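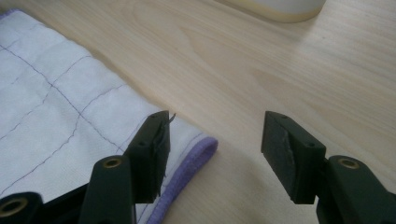

# Pose drift on low-texture tabletops: VIO dropouts during cloth approach

**Board:** Perception and state estimation
**Tags:** handheld gripper, visual-inertial odometry, data tooling

---

**mquill_7** -- 2020-03-02

We're collecting handheld gripper demonstrations of cloth folding and I'm losing too many episodes to bad camera trajectories. The pipeline is the usual one: wrist camera plus IMU, map built from a slow sweep, then each demo localized against that map with Hinulex 2. Output is a 6-DoF pose per frame and a jaw width.

The failure is always in the same phase. The operator comes down to the table with the jaws open, the cloth corner enters the space between or under the fingers, and the tracker loses most of its static features. Pose then slides sideways for 20 frames or so before relocalization snaps it back. The snap is visible in the action labels as a velocity spike, and the policy learns it.

Of 1,357 episodes in the current batch, 76 have a spike above threshold inside the approach window. I can drop them, but the ones that fail are the low, close approaches, so dropping them biases the set toward high grasps.

Things already checked: camera-IMU time offset, exposure lock, intrinsics. All fine.

---

**servo_lint**

Are you masking the gripper? If the fingers and arms are in the feature set they're stationary in the camera frame, and at close range they take up a big share of the corners. The tracker sees a bunch of points that say "not moving" and a few table points that say otherwise. Your sideways slide is what that looks like.

Screw holes and metal inserts are the worst offenders. High contrast, round, always there.

---

**mquill_7**

Yes, masked. Static polygon, drawn once with the jaws fully open.

---

**servo_lint**

Then the mask is wrong whenever the jaws aren't fully open.

---

**mquill_7**

True, but the spikes occur before the close command. Width is at maximum through the whole window. I'll plot mask against width anyway.

---

**tallow_bit**

I'd look at the cloth before the gripper. A quilted cloth with stitched lines and a colored hem is an excellent source of corners, and all of them are on a deformable object. Next to it you have pale wood, where the grain gives you long soft edges and few real corners. The detector fills its budget from the stitching. As soon as a finger drags the hem, those points move together, so RANSAC may well accept them as the dominant motion.

Repeated panels don't help either. Neighboring stitch crossings look the same to a binary descriptor and you get matches off by one cell.

---

**nullspace_ned**

Disagree with the RANSAC part. With a working IMU prior the cloth motion should be rejected at the innovation gate, since the accelerometer doesn't agree with it. If it's getting through, the gate is too wide or the bias estimate is bad. I'd fix that before touching the features.

---

**tallow_bit**

The gate tests each feature against predicted motion. Hand moves slowly in this phase, the cloth slips a few millimeters, and the residual is inside any gate loose enough to survive normal use. I ran this at Craddock on towels. Tightening the gate killed the table points along with the cloth points and tracking dropped out completely.

---

**nullspace_ned**

How many table points did you have to begin with?

---

**tallow_bit**

Not enough. That was the problem.

---

**nullspace_ned**

So the problem was the background, and the gate setting was a symptom. Put a printed mat under the task.

---

**mquill_7**

No mat. The set has to cover bare tables. The Flivstead site collects in home kitchens and we can't dress every surface.

---

**orbit_hatch**

You can keep the bare table and put fiducials outside the workspace, if the lens is wide enough to see them on approach. Ours wasn't. At grasp height the view was all table and fingers.

What worked better for us was offline. These are recorded demos, so there's no reason to accept a causal estimate:

1. Run the tracker forward and backward over the episode.
2. Flag frames where the two passes disagree by more than a set distance.
3. In flagged spans, drop visual factors and bridge with IMU preintegration between the good ends.
4. Re-solve the whole episode as one batch.

Bridging is only good for short gaps. Both ends need solid poses.

---

**mquill_7**

That is close to what Cledovov does in its smoother, minus the backward pass. Did you see a bias toward straight-line motion in the bridged spans?

---

**orbit_hatch**

Slight, when the IMU noise was set from the datasheet. Less after an Allan variance run on the real unit. Check your noise values.

---

**servo_lint**

Smoothing hides it. If the visual factors are wrong at the edges of the span, you've anchored the bridge to bad poses.

---

**orbit_hatch**

Pad the span on both sides, then.

---

**mquill_7**

Plotted the mask. At maximum width it clears the finger blocks but misses a strip along the inner pad faces. The pads are worn and the ragged edges produce stable corners. So servo_lint was partly right. Regenerated the mask per width value with a dilated border.

Reran the 76. Spikes are gone in 20 of them. The rest still slide, and in those the surviving inliers are mostly on the stitching, as tallow_bit said.

Next step is a cloth segmentation mask on the feature detector, then the forward/backward check. I'll post the config when the rerun finishes.

---

**nullspace_ned**

Post the gate values too.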